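Saturday, October 12, 2024

Filed under: work, moaning about work, being less cross than I meant to be

Right then, I said I'd write something once the first month was over, and it is over, so I've made a pot of tea and shut the door.

For anyone who hasn't been following along, I work at Warnetti. We used to test kitchen things for shops before they put them on sale. You send us your colander or your little oven, we open and shut it and fill it and tip it and scrub it until we know what's wrong with it, and then we write it up. I have been doing that since I was 30 and I've got the wrists to prove it. In September the arm arrived (Orora built it, the software is called Cavance, and I still mix the two up in meetings) and since then half of my job has been done by something that doesn't need a coffee.

The old way

I want to get this down before I forget it. A door test was 840 openings. By hand! You sat on the tall stool with the clicker in your left hand and the oven door in your right, and the whole room went click, clunk, click, clunk until dinner time. People sang. People listened to entire novels. There was a rule that you swapped after 30 minutes and there was always a row over whose 30 minutes it was. I got through a divorce doing door tests, and I mean that kindly, because you could talk to whoever was on the next stool for hours without either of you having to look up.

That's gone. I knew it would go and I still felt a bit wobbly when the stools went down to the basement.

The new way

So these days I set the table. That's my phrase for it and it has caught on, to the point where it's on the rota. I put the things out, I step back behind the yellow tape, I press go and I watch. The arm does its bit, I mark down whether it did what it was asked, and then I go in and move everything about and we start again. It's like laying tea for a very fussy toddler who only ever wants the same thing from the cupboard.

We've gone over to toy food for most of it, which I fought against for a whole week and then gave in on completely. Real strawberries by Thursday afternoon were not something anybody wanted to be near. The toy banana lives in the green mug whenever I'm on, for no good reason except that it makes me smile at seven in the morning.
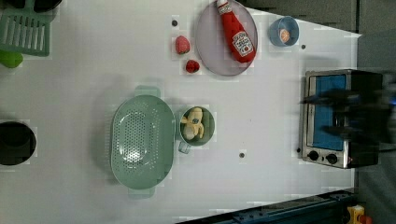 What's got better

My wrists. I have to put that first. I can open a jar again at home, and I'd quietly stopped trying.

The write-ups too. I've got time to think about what I'm looking at, so I notice more. Last week I spent a whole morning on how a door handle feels to somebody with sore fingers, and the arm can't tell you that, however many times it pulls the thing. My manager liked that report so much she sent it upstairs, which has happened to me precisely once before, in January, and that time it was by mistake.

And the numbers are silly. It got through 1,612 openings on one door over two days and then the hinge started to squeak, which we'd never have found out, what with us stopping at 840. I did feel a bit proud of it. Then I felt daft for feeling proud of it.

What's got worse

It's quiet. There were 18 of us in that room and on a normal day now there are five, with the rest moved over to the Vanags building to do packaging. They kept everyone on, and I'll give them credit for that, but some of my friends didn't choose packaging and they've told me so on the bus. I don't have an answer. I say I'm sorry and I am.

The watching is tiring as well, in a way I didn't expect. With the clicker your hands were busy and your head was free. With this your hands are in your lap and your head has to stay put, and by three o'clock I'm worn out from sitting still. I've asked if we can swap over at 30 minutes like we used to. They're thinking about it. I've also asked for one of the stools back, because the new chairs are horrible.

Oh, and the radio. We aren't allowed the radio on while it's running, in case we miss the beeper. I'm going to keep bringing that one up until they're sick of me!

Next week I'm down for the training day, which means I'll be allowed to change the settings myself and won't have to ring upstairs each time. I've bought a new notebook for it, a nice one with squared paper. Tea's gone cold now and the cat wants her supper, so I'm off.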